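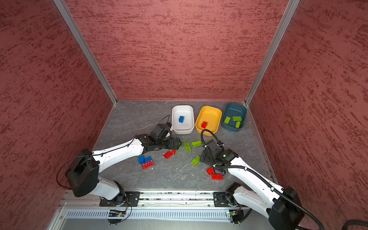 Can two cheap arms share one table without hitting each other? They can, if each arm has its own side and has to ask before it crosses the middle.

That's the short version for everyone who wrote in after Saturday. Longer version under Letay's message.

Letay Kassa wrote:
> Love the brick sorter! Two things I'd like to copy for my own build in the
> garage. How do you stop the arms from fighting over a brick near the center,
> and do you run both from one supply? Mine browns out whenever both
> shoulders lift together.
>
> Also, is Derese still the branch to use?

Hi Letay, and hi all,

So glad you're building one! The crossing rule lives in a little script I call Promden. It hands out a token for the middle strip, and an arm that wants in waits until the other one has backed out. I started with a 2 second timeout and it was miserable, both arms kept giving up and starting over. At 7 seconds it's lovely to watch.

Colors are the easy part. Blue goes to the white bin, red to yellow, green to the teal one. 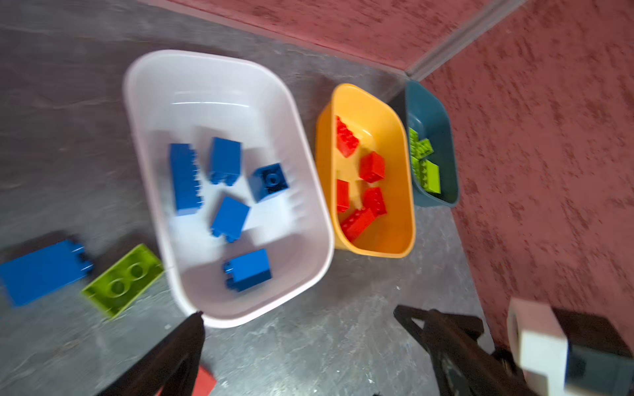
What took me most of June was the grip. I was closing too hard, and a brick lying on its side would squirt away across the table. Now the fingers close in 20 small steps and stop when the motor current rises (thank you to whoever suggested that on the Irketti thread, it was a great tip).

On power: separate supplies, one per arm, grounds tied together. I tried a single one with a 2,000 microfarad capacitor across it and still got resets when both shoulders moved.

And no, use Dalier now. Derese still works but it doesn't have the token code, and I've stopped fixing things there.

Send pictures when yours moves! I want to see the garage version.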